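Clearing off the craft table, finally
October 25, 2019

I took today off work and spent most of it on the craft table. It has been on my list since July, when I moved everything out of the spare bedroom so Yetunde could stay with us, and then never really moved it back. I put things down where there was room and that became the system.

I started by taking everything off and putting it on the floor in piles. Paper, markers, glue, things that belong in the kitchen, things I don't recognize. The last pile was bigger than I would have liked. I also found the good scissors, which I had already replaced.

The markers took the longest. I tested every one on the back of an old calendar and ended up with 120 that still write. The dead ones filled a grocery bag. I know some people revive them with water or alcohol, and I have tried that, and they last a week.

Then the chalk. I use it for the menu board in the kitchen and for marking fabric, and it had spread into everything. There was chalk dust in the ribbon box. I wiped the ribbon spools with a damp cloth and left them on the windowsill overnight once before and the colors ran, so this time I only brushed them off with a dry paintbrush. That worked fine.

What I wanted was one place for the long thin stuff, so I can see it without opening a lid. I had a pencil case, two mugs and a cookie tin doing that job. The tin is the worst because everything lies flat in it and you have to dig. I've gone over to clear acrylic with dividers, and I keep it toward the back of the white board I work on, so the front stays free for cutting and gluing.

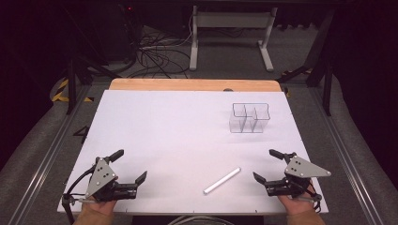

What goes where

Markers are sorted by how often I use them and not by color. I did color order last year. It looked nice for two days and then I put them back wherever, so I'm not doing that again. The everyday ones go on the right, where I reach first.

Chalk and anything crumbly gets its own compartment. I cut a strip of paper towel to go in the bottom and I'll change it when it gets bad.

Paintbrushes stay in one of the mugs. Hauwa says they should lie flat until they dry, and she paints a lot more than I do, so I now lay them on a towel first and move them to the mug the next day.

Glue sticks went in a drawer. They roll, and I was tired of picking them up.

What I got rid of

One full trash bag, plus a box for Ibrahim's classroom with construction paper, stickers and the duplicate scissors. The cookie tin went back to the kitchen. I kept the 264 wooden beads, which I counted because I want to make a garland and the pattern calls for 272. I need to find eight more in the same size, and the store I bought them from has closed.

Still to do: the fabric bin, and the shelf over the door. The shelf needs a ladder and I lent ours to Ionuț. Probably next weekend.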